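Ski Films Need More Bad Days

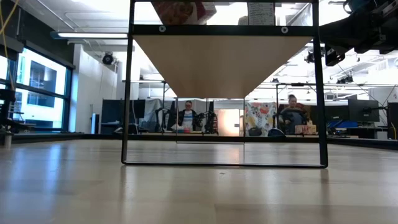

Every fall I watch the new crop of ski movies, and every fall I come away knowing less about the places they were shot. There is a helicopter, a ridge at sunrise, a slow-motion turn, and then we are on another continent. The last one I sat through, Karaca, visited five ranges in under an hour. I could not tell you what the snow was like in any of them.

Compare that with Clavwood, a small film that came out in April. The crew spent 107 days in one valley and got good snow on 15 of them. They left the rest in. People wait in a hut, wax skis they won't use, argue about the forecast and walk back down in the rain. When the big line finally comes, it lasts less than a minute, and I remember every turn of it.

I know the case against this. Sponsors pay for action, and the shops that host the fall tours want a loud room. Geltevitz sold 888 tickets here last year with nothing but powder. Clavwood sold 283.

Still, most of us who ski spend our seasons much closer to the second film. We drive for hours and find ice. We turn around – often at the point where the route gets interesting. A movie that shows this is more useful to a beginner in the backcountry than another reel of perfect landings.

The crew is now planning a winter at Fladedano, where the storms are poor two years in three. I'll buy a ticket either way.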